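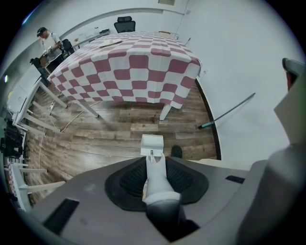
Brown plank floor and a small white box, June.

Brireck Maternity Imaging Program
Progress report to the Plasthorpe Fund, second period
Prepared by Marin Dumitrescu

Search this site Enter keyword Go

1. Where we stand

You gave us money to find out whether a midwife with a short course behind her can do a basic late-pregnancy scan in a branch clinic, well enough that the hospital doesn't have to do it again. At the end of the second period the answer is "mostly, on days when the network is up." The longer version follows, as required by section 4 of the agreement, which I have now read more often than my lease.

We planned 94 supervised scans for the period and completed 73. The gap is almost entirely the two weeks in which the Yousafzai clinic had its ceiling replaced. The ceiling is very nice. Scanning resumed the following Friday and the weekly numbers have been on plan ever since.

2. Training

Eleven midwives started the course and all 11 are still in it, including the one who told me in week one that she had gone into midwifery to get away from screens. Each has to record fetal position, placental site, heartbeat and a rough fluid check, and each has to write down "could not see" when she could not see. That last item took the most teaching. People who have spent twenty years being sure of things with their hands do not enjoy leaving a box blank, and the first batch of forms had a confident entry in every field, some of which described placentas in places the sonographer could not find them.

Lok-yiu Wei reads every stored scan within two working days. Her agreement with the midwives on fetal position is now good enough that she has stopped writing comments on it. On placental site she still writes comments. We have added a second practical afternoon on the low-lying placenta and moved the talk on machine physics to the reading pack, where it is being left in peace.

We are not teaching growth measurement. It comes up at every meeting and I would like the record to show that it is outside the grant, as it was last time.

3. Equipment

Both portable machines work. The Ima reporting software also works, provided the patient's surname has no apostrophe or hyphen in it. The supplier calls this a known behavior. Until the next release the midwives leave the punctuation out and the records clerk at the hospital puts it back, a job she has described to me in some detail.

We went through gel faster than the budget allowed. I had used a figure from an adult abdominal clinic, and a woman at 36 weeks is a larger area. The overspend is small and has been covered from the travel line, which had room in it on account of the ceiling.

4. What the women say

We handed out a one-page form after each scan. The most common remark was that it was good not to have to take two buses. The second most common was a request for a 3D picture of the face. The machines don't do this and the midwives have got tired of saying so, and there is now a sign. Several women asked whether a baby lying head up in the last weeks was their fault. It isn't, and we have put a line in the leaflet saying that, in larger type than the rest.

Of the 73 women scanned, 18 were referred on to the hospital. Lok-yiu considers four of those unnecessary, and would sooner have four too many than one too few. So would I.

5. Money

Spending is below plan, again because of the missing weeks. We would like to carry the unspent clinic fees into the third period. The form for this asks us to describe the "transformative potential" of the carry-over. It would pay for the scans we didn't do.

6. Next period

Finish the outstanding supervised scans. Sign off the first group of midwives to work without someone at their elbow. Fix the apostrophe, or get a date for it. Agree with the hospital who phones the patient when a scan is read as unclear, since at present both sides believe it is the other.

M.D.

Related items
First period progress report
Leaflet: Your late-pregnancy scan
Course outline for branch clinic midwives
Yousafzai clinic opening hours
Baby lying head up: what happens next

Contact the program office | Copyright Brireck Maternity Imaging Program | Back to top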